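Tannous Home Boards > Bedding & Bedrooms > Sheets that won't stay flat

wunmont_wren
Started 2021-01-25

OK so I've been put in charge of the bed at our workspace. It's one big long room, polished concrete floor, white walls, ducts and pipes all over the ceiling, and the lights are BRIGHT. Every crease shows! 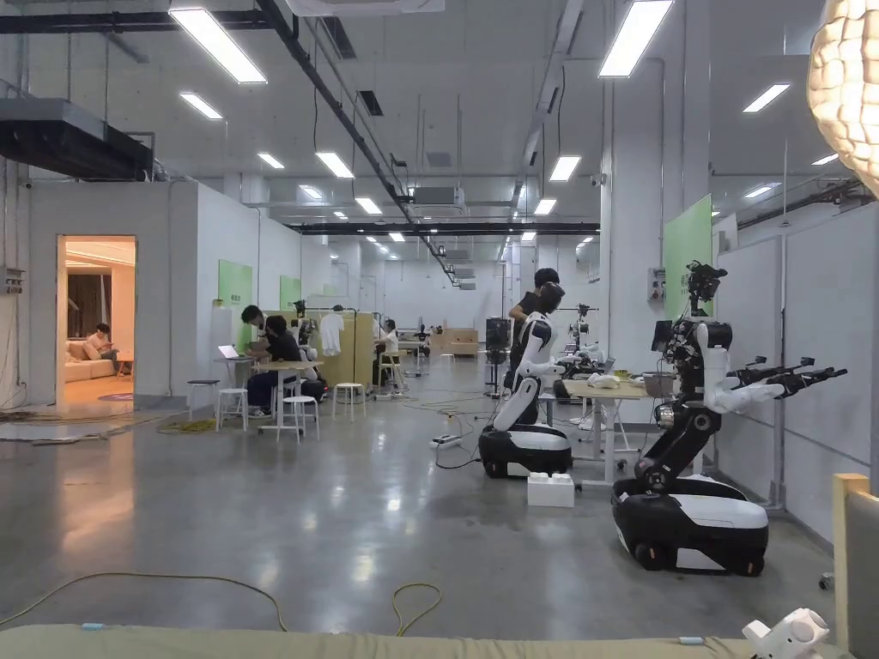
I bought a Gusico sheet for it back in July, olive green, and I've washed it 4 times now. Still wrinkles the minute I turn my back. Do I iron it? Buy a new one? I'm not spending 132 bucks on linen.

gusico_fan40
Don't iron. Pull it out of the dryer while it's a tiny bit damp and put it straight on the mattress, then smooth from the middle out. My Gusico ones have been fine that way for years.

plainhem
Disagree, sorry. I had two sets and they creased no matter what I did – damp, dry, hung on the line, whatever. I switched to the Sturnavano percale, 39 dollars on sale, and it's much better.

gusico_fan40
Percale wrinkles worse than anything!! Were you overloading the dryer?

plainhem
One sheet and a pillowcase. So no.

wunmont_wren
Ha, didn't mean to start a fight. Here's how it looks at the moment. I've got the folding down at least, sort of. 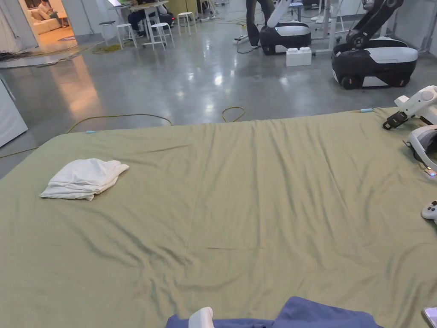 Olive sheet, creases and all, with the white cloth folded on the left

tuckedin_tess
What are the little light blue tabs on the far side? If they're sheet clips I'd add more and get some tension on it, that'd take out half of those folds.

plainhem
Clips just move the wrinkles to the corners imo.

gusico_fan40
Not if you put them on the sides too. Try the damp thing first though, it's free.

wunmont_wren
Trying damp this week – will post if it's any flatter.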